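Clunholm Ballot Question Heads to Court, and Both Sides Are Already Claiming a Win

Filed under: Courts, Elections
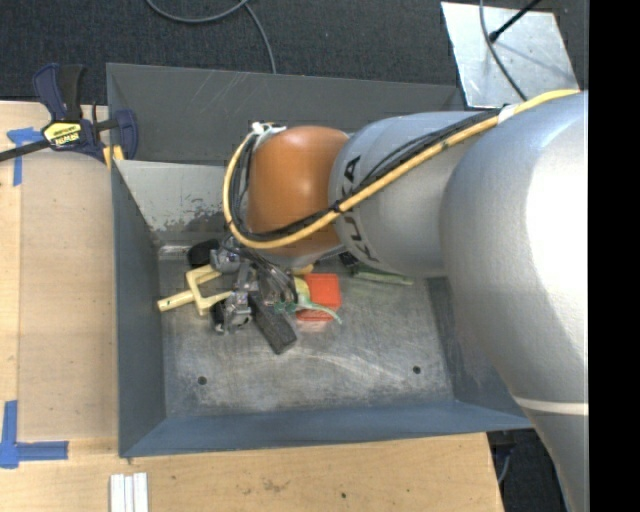

One reader wrote in before the ruling was an hour old to say that the petition drive had been dead since May and that the judge had only signed the certificate. Maybe so. The people who ran the drive see it differently, and they have filed an appeal to prove it.

The question would have let Clunholm voters decide whether the city council can redraw its own ward lines. Backers turned in 2352 signatures. The city clerk's office threw out enough of them to leave the petition 149 short, mostly over addresses that did not match the voter rolls. The county judge's ruling on Wednesday let that stand.

The Hullik Project, which organized the drive, calls the decision an attack on the right to vote. That is a big claim for a four-page order that spends 2 of its pages on how apartment numbers should be written. The order says nothing on whether the ward question itself is lawful, and the group's own lawyers did not ask the judge to rule on it.

The city has not covered itself in glory either. Its press release says the ruling "protects the integrity of our elections." From what, exactly? No one has accused the signers of fraud, and the clerk's office admitted in its filing that it checked some sheets under one set of rules and some under another – the rules changed while the count was going on. The judge found this regrettable but harmless. An appeals court may be less forgiving.

Then there is the money. The Peixoto Fund, which favors the current ward map, paid for mailers urging people to take their names off the petition. It says 8 people did. It will not say what the mailers cost.

Ivero, the next town over, put a nearly identical question to its voters and saw it pass. Its ward lines have not moved since.

The appeal is due to be heard before the ballots go to the printer. The city has asked for more time to respond.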